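Fliltgate picking arm, 3 months in: a packer's review
April 21, 2025

Rating: 2 stars

I run the day shift on the small-parts bench at Erari, where we fill craft and hobby orders. In January the company leased a Fliltgate arm to do what the brochure calls "autonomous bin picking." I was asked what I thought of it by people who had already signed the lease, so take this as the answer I would have given if they'd asked first.

The good part is that it doesn't get bored. Small, stiff, light items that sit apart from each other are what it handles best, and on a quiet morning it will get through a tray of wooden parts while we tape boxes. My wrists feel better on Friday than they used to. I won't pretend that doesn't count.

The sales rep told us the arm would free up staff for "higher-value tasks." What that has meant on our bench is watching it. Lerato Fourie used to pack, check and label her own orders from start to finish, and she knew the odd ones by heart. Now she stands at the tablet clearing stops. When a part lands crooked she resets it, and when two parts stick together she pulls them apart by hand and tells the software to carry on. She says it's the same number of hours on her feet with less to think about. None of this is in her job title, and none of it is in her pay.

Then there's the speed. The claim was 66 picks an hour on mixed items. We've seen that number on days when somebody had laid everything out nicely beforehand — which is work too, only it goes in a different column. Gerrit Masilela from the Cleltell support line has been patient and quick to call back, and he did get the grip settings to a point where we have fewer drops. He couldn't tell me why the monthly report leaves out the minutes a person spends helping.

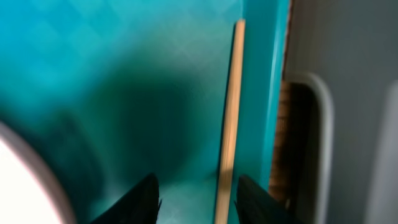
Thin pieces are still where I'd be careful. A dowel gives the fingers very little to close on, and a small error that wouldn't matter with a box matters a lot there. If most of what you ship is long and narrow, ask for a trial with your own stock in your own bins, and have your slowest packer do the same 100 items by hand next to it. Our trial used the vendor's samples.

Ask about training as well. We got one afternoon. The night crew got a PDF.

The lease is up for review in August and I've been told the plan is a second arm and one fewer person on the bench. I'd want to see a full month with every reset written down before anybody agrees to that. Our sister site at Tshabalala sent theirs back to packing one product line only, and the people I've talked to there seem happier with it.

Would I buy it for the lifting and the repetition? Maybe, at a lower price. As a replacement for a packer, no.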